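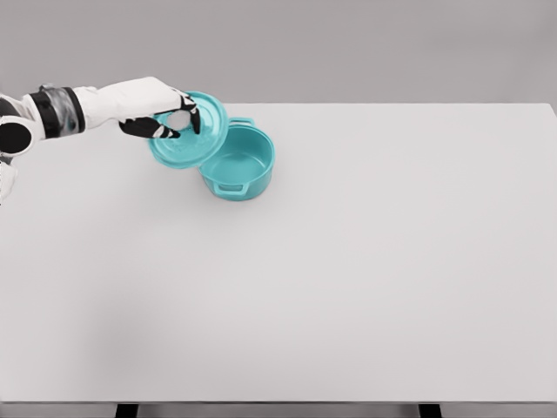
Die Akte ist umgezogen

Wer in Jerusari eine Aufenthaltserlaubnis verlängern will, zieht im Erdgeschoss der Ausländerbehörde eine Nummer und setzt sich unter ein Plakat, auf dem in vier Sprachen »Willkommen« steht. Die finnische Fassung ist am größten. Wer sie lesen kann, muss in der Regel keine Nummer ziehen.

Iestyn Parry kennt das Plakat gut. Der Waliser repariert seit neun Jahren Orgeln, spricht ein Finnisch, für das sich seine Schwiegermutter nur noch selten schämt, und hat im Frühjahr seinen Antrag auf Daueraufenthalt gestellt. Im Mai kam die Eingangsbestätigung. Im Juni kam eine zweite Eingangsbestätigung, mit anderem Aktenzeichen. Im August kam ein Brief, der ihn freundlich aufforderte, endlich einen Antrag zu stellen.

»Ich habe dann angerufen«, sagt Parry. »Die Dame konnte beide Vorgänge sehen. Sie durfte nur keinen davon öffnen.«

Der Grund dafür heißt Ondden, ein Programm zur Aktenverwaltung, das die Behörde im vergangenen Winter eingeführt hat. Geliefert hat es die Firma Polteo, die bis dahin vor allem Bibliotheken beim Verleihen half. Ein Buch und ein Einwanderer haben aus Sicht der Software manches gemeinsam: Beide werden irgendwo erfasst, beide haben eine Frist, und wenn sie überschritten wird, geht eine Mahnung hinaus. Bei Büchern funktioniert das offenbar tadellos.

Bei der Übertragung aus dem alten System blieben fast 4.000 Akten in einem Zustand zurück, den die Behörde »ungeklärt zugeordnet« nennt. Manche existieren doppelt. Andere gehören zu Menschen, deren Nachname im neuen System als Vorname geführt wird, was bei der Passkontrolle zu Gesprächen führt, die länger dauern als der Flug. Verloren sei keine einzige Akte, betont Amtsleiterin Merja Oksanen. Man wisse bei einigen lediglich noch nicht, zu wem sie gehören.

Oksanen empfängt im zweiten Stock, in einem Büro mit Seeblick und einer Zimmerpalme, der es sichtlich gut geht. Sie ist eine höfliche Frau, die jeden Satz zu Ende spricht, auch die, bei denen man es ihr nicht übel nähme, wenn sie abbräche. »Wir befinden uns in einer Konsolidierungsphase«, sagt sie. Wie lange eine solche Phase dauert? »Bis zur Konsolidierung.«

Für die Betroffenen hat der Schwebezustand Folgen, die sich nicht wegkonsolidieren lassen. Ohne gültige Karte verlängert der Arbeitgeber keinen Vertrag, ohne Vertrag fehlt der Einkommensnachweis, und ohne Einkommensnachweis gilt der Antrag als unvollständig. Die Anwältin Oona Vainio hat sich diesen Kreis auf eine Serviette gezeichnet und hinter ihren Schreibtisch gehängt. Sie vertritt inzwischen Köchinnen, Doktoranden und einen Zahnarzt, der zwei Monate lang niemandem in den Mund schauen durfte, weil das Amt seinen Familienstand mit seinem Beruf verwechselt hatte. Er war als »verheiratet« approbiert.

»Bosheit würde mir die Arbeit erleichtern«, sagt Vainio. »Gegen einen bösen Bescheid lege ich Beschwerde ein. Gegen einen Bescheid, den es nicht gibt, muss ich erst einmal klagen, damit er ergeht.« Zwei solcher Verfahren liegen derzeit beim Verwaltungsgericht. Das Gericht hat die Akten angefordert. Sie kamen, ordentlich verpackt, nur waren es die falschen.

Im Stadtrat ist das Thema angekommen, wenn auch etwas außer Atem. Esko Aaltonen, der dort für eine strengere Einwanderungspolitik streitet, sieht in den liegen gebliebenen Akten den Beweis, dass zu viele Anträge gestellt werden. Seine Kollegin Helmi Rautiainen, die das Gegenteil will, sieht in denselben Akten den Beweis, dass zu wenige Leute sie bearbeiten. Beide fordern einen Bericht. Beide haben der Anschaffung von Ondden damals zugestimmt — Aaltonen, weil es Stellen sparen sollte, Rautiainen, weil es die Verfahren beschleunigen sollte. Das Protokoll vermerkt eine Aussprache von wenigen Minuten, danach ging es ausführlich um die Beleuchtung der Uferpromenade.

Rautiainen räumt ein, dass sie die Vorlage heute gründlicher lesen würde. Aaltonen räumt nichts ein, bietet aber Kaffee an.

Polteo hat auf Anfrage schriftlich geantwortet. Das Produkt arbeite gemäß Spezifikation. Die Spezifikation stammt von der Behörde, die sie von einer Beratungsfirma namens Hämäläinen schreiben ließ, die wiederum erklärt, sie habe sich an den Angaben des Herstellers orientiert. Man kann diesen Rundgang an einem Vormittag telefonisch absolvieren und ist rechtzeitig zum Mittagessen wieder am Ausgangspunkt.

Am Schalter arbeiten die Sachbearbeiter unterdessen mit einer Methode, die im Handbuch nicht vorkommt. Sie drucken die Anträge aus, heften sie in Mappen und schreiben den Namen von Hand darauf. Die Mappen stehen alphabetisch im Flur zur Teeküche. Auf Nachfrage heißt es, das sei eine Übergangslösung.

Parrys Mappe steht unter P, ziemlich weit unten. Er hat sie beim letzten Termin vom Wartebereich aus gesehen, als die Tür offen stand. Einen neuen Termin hat er auch, kurz nach acht Uhr morgens. Mitbringen soll er den Pass, zwei Fotos und die Eingangsbestätigung. Welche von beiden, stand nicht dabei.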